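Sorters wanted, patience supplied by you

Gruber is looking for part-time sorters for the Grenderlow toy library, starting in October. We lend to 100 families, and what comes back is seldom what went out. Your job is to put pegs, blocks and bases back together before the next family notices.

You'll work from a gray bin, one puzzle at a time. Upright pieces go with their base, strays go in the stray box, and crumbs go wherever you like as long as it's outside.
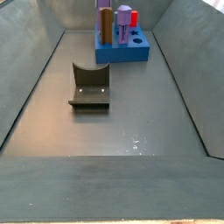
Shifts are short and the pay is modest but real. No degree needed. You should be able to tell purple from blue before coffee, and to lose an argument with a small piece of plastic without raising your voice. Our shelves hold 3,508 pieces, according to a list we no longer fully trust.
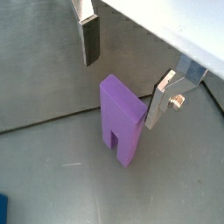
Purple block, notched end down.

To apply, send us a few lines about the last thing you put back where it belonged. Mail or drop off at Gruber, 27 Geltard Street, by Jun 26, 2023. Ring twice, the bell is shy.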